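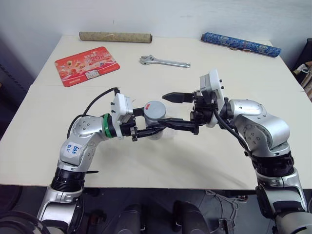

Bonjour à toutes et à tous,

J'ai encore passé mon dimanche matin (enfin, mon matin de repos, disons) dans les cartons de ma grand-mère, et cette fois je suis tombée sur un carnet de 1923. Un carnet de couture ! Petit format, couverture entoilée, les pages du milieu décousues, et une écriture si serrée que j'ai dû sortir la lampe de bureau. C'était celui de sa propre mère, qui reprisait pour la moitié du village et notait tout : le nom des clients, la longueur de fil, ce qu'on lui donnait en échange. Des œufs, le plus souvent. Une fois, un lapin.

Du coup je me suis remise à la reprise visible, que j'avais abandonnée l'hiver dernier après le massacre d'un pull gris. Vous êtes plusieurs à m'avoir demandé par où commencer, alors voilà comment je fais, sans prétention. Je prends un tissu de coton pas trop serré, un fil un peu plus clair que le fond, et je pique toujours de droite à gauche parce que je suis gauchère et que dans l'autre sens je me tords le poignet. Le carré de renfort derrière, je le coupe bien plus grand que le trou. Au début je le coupais juste, et il se défaisait au deuxième lavage.

Pour le fil, j'ai essayé le Sura (le mat, en petite bobine) et j'en suis ravie. Il ne vrille presque pas et il a une vraie tenue une fois repassé. Le Rantala est plus joli à l'œil, je vous l'accorde, mais il bouloche, surtout le bleu foncé. Si quelqu'un a une astuce, je prends !

Dans le carnet, il y a aussi un point que je n'arrive pas à identifier. Mon arrière-grand-mère l'appelle « point de Trerkia » et elle en parle comme d'une évidence, sans le moindre dessin. J'ai écrit à Margit Isaksson, qui anime l'atelier textile où j'étais allée en octobre, et elle penche pour une variante du point de chausson, avec un retour en arrière tous les quatre points. J'ai fait un essai sur un torchon. Ça ressemble à quelque chose, mais à quoi, je ne sais pas trop… Je vous montrerai quand ce sera plus droit.

Côté pratique : la prochaine soirée reprise se tient le 08/04/2025, à la salle Aditz, au premier étage. Apportez un vêtement abîmé, un seul, sinon on ne finit jamais rien. J'aurai des aiguilles pour tout le monde et des chutes de coton, mais pas de laine, alors si vous venez avec des chaussettes, prévoyez la vôtre. L'entrée est libre et il y aura du thé (et le gâteau aux noix, oui, on me l'a assez réclamé).

Ah, et la lettre a passé les 100 abonnés ! On est 101, je viens de vérifier. Ça me fait drôlement plaisir. Si vous avez vous aussi un vieux carnet de couture dans un tiroir, envoyez-moi une page ou deux, même illisibles, surtout illisibles.

À bientôt, et bonnes reprises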